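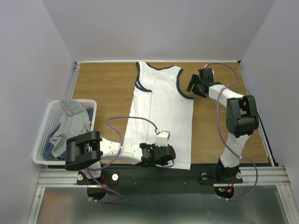

Folding vests with contrast trim

virneveo
Posts: 856
How do people fold sleeveless tops so they stay folded? I've got a pile of white running vests with navy binding round the neck and arms. Folded like T-shirts they slide about, as there are no sleeves to tuck in.

Osvaldo V
Lay it flat, straps at the far side. Fold one side in to the middle, then the other, so you have a long strip. Hem up to the neck, then in half again. Takes me 10 seconds.

yeseo_y
I'd do it the other way. Fold it in half lengthways first, armhole on armhole, and use the binding to line it up. Thirds never come out even on a vest because it's narrower at the top than at the hem.

Osvaldo V
Halves leave a crease right down the front. On white it shows.

yeseo_y
It shows in thirds too, you just get two of them.
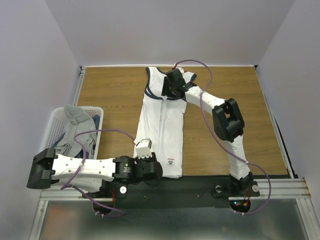
virneveo
Tried both last night. Halves was quicker, but the neckline kept shifting when I brought the hem up. Thirds sat better in the drawer.

Chang-ho
Hold the neckline down with one hand while you smooth towards the hem with the other. Pull the hem square before you start folding, as well. Most of mine come out of the wash with one corner lower than the other.

sturstead_tae
I roll them. I had some 17 in one drawer at one point and could see every one.

Osvaldo V
Rolled vests come out looking slept in.

sturstead_tae
They're for running in.

yeseo_y
Do you wash yours with the darks, virneveo? I keep navy things well away from anything white.

virneveo
Separately, at 30. The binding hasn't run so far. Going with thirds for now and I'll try holding the neck down on the next load.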